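How Do You Buy a Robot? (Start With the Shopping List!)

5 min read

Have you ever saved up your pocket money for something big? Maybe you counted your coins, then counted them again, then worked out how many weeks were left. Well, I do that for a job, only the thing I'm saving for is a robot, and the pocket money belongs to everybody who works with me at the Clelberg workshop.

When I tell kids this, they nearly always ask the same thing: "How much does a robot cost?" Good question! But it's a bit like asking how much a dog costs. You can pay for the puppy, sure. Then you need the bowl, the leash, the bed, the food and the vet, and somebody has to fix the couch it chewed.

Robots have "bowls and leashes" too. I write them all down in a plan called a budget. A budget is just a list of what you want to buy, what each thing costs, and how much money you've got. If the list is bigger than the money, something has to wait.

My first budget had 34 things on it. I was very proud of it. Then my boss read it and asked where the cables were. Oops! I'd forgotten every single cable. I'd also forgotten a table. (Where did I think we were going to put everything, on my lap?)

So now I start with the job. What do we want the robot to do? For our project, which is called Gesano, the job is tidying up. We want a robot that can pick up small boxes and put them in a basket. You could do that when you were two years old, but for a robot it's really tricky. It has to find the box, work out which way it's pointing, squeeze hard enough to hold on and not so hard that the box gets squashed.

Once I know the job, I can shop for the fingers. A robot's hand is often called a gripper. Some have two fingers, some have more, and some use a sucker like an octopus. Two fingers are plenty for a box, and they're cheaper, so two fingers went on the list.

Then comes my favourite money-saving trick. Before you buy the whole robot arm, you can try the gripper by itself, with a person holding it! The person is the arm. If the gripper is too small for your boxes, you've found out early, and you haven't spent the big money yet. 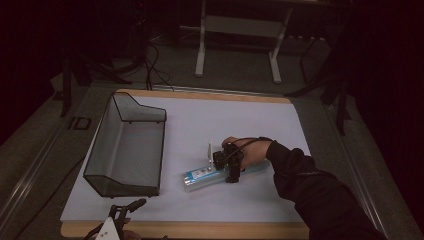
Posted 5/3/20 by the Clelberg workshop budget desk

Look how plain most of the gear is. There's a white board with a wooden edge, a wire-mesh basket and a light blue box. You could find things like that around your own house. The gripper is the fancy bit, and even that is small enough for one hand to hold. See how the box is lying on a slant? A box on a slant is a good test, so I'm always pleased to see one.

Now for the big decision. We looked at two robot arms, the Vondus and the Zupan. The Vondus costs less to buy, but its spare parts come by ship and can take 13 weeks to arrive. Thirteen weeks! That's longer than a whole school term. The Zupan costs more, but the spare parts are kept in a warehouse not far from us.

Which one would you choose? I went back and forth on it so many times that I made a chart and coloured it in. In the end I picked the Zupan. A cheap robot that's sitting there waiting for a part isn't picking up any boxes, and we'd still be paying for the room it's sitting in.

I also keep some money aside for surprises. Our surprise jar (it's really just a line on my spreadsheet, but I like to picture a jar) has $374 in it at the moment. It's for things like a snapped clip or a worn-out finger pad. If nothing breaks by September, we'll spend it on more boxes in different shapes and sizes.

Want to have a go at this yourself? Pick a job you'd love a robot to do at home. Feeding the cat, maybe, or matching up socks. Write down what the robot would need to touch, what it would need to see and where it would live when it's switched off. Guess a price for each thing, then ask a grown-up to help you look up the real ones. Put a star beside anything you already have at home, because those are free!

And please don't forget the cables.

© Clelberg workshop. Teachers may copy this page for their classes. Back to top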